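Sharing the Floor at Gresside: An Interview with Sosina Gebru

When the Gresside office of Sakov took on a humanoid robot for its refreshment and tidying duties in February, the 11 members of the facilities team were asked to help decide what it should do. Sosina Gebru, who leads the team, spoke with us about the months that followed. 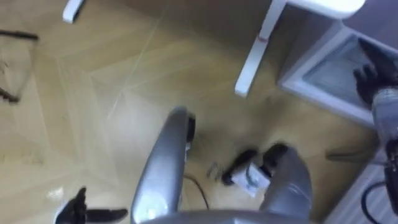 Page last updated: February, 4:15 p.m.

"The first question was about hours," Ms. Gebru said. "People wanted it in writing that no shifts would be cut, and they received that." The office serves up to 250 employees, and small errands between desks and kitchens had long taken time from repair work. 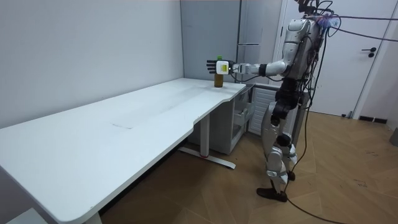

The robot reaches toward a bottle at the far end of the desk.

Natnael Shiferaw, a member of the team, now spends part of each morning supervising. He described the change as a mixed one. "I walk less and I watch more – that is tiring in its own way," he said. He has asked for supervision to be recognized in the pay scale, and the request is under review.
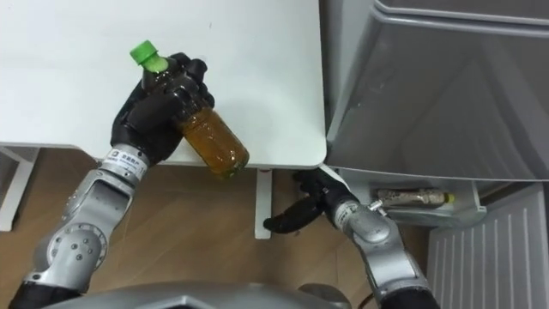
A bottle of tea in the left hand, beside the refrigerator.

Training remains a concern. Each employee receives 16 hours of instruction, which Ms. Gebru considers too little for those on the evening shift, who work without a technician on site.

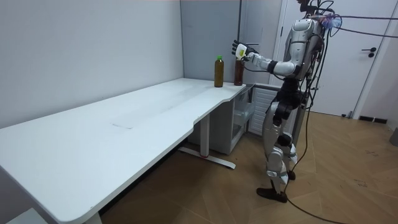
Job descriptions are being rewritten with the staff council. Ms. Gebru wants them to name the tasks plainly, down to handling a small item above a bottle on a desk, so that responsibility for a spill or a breakage is settled in advance. "If I am answerable for the machine, my contract should say so," she said. The council expects to see a draft before the next round of training.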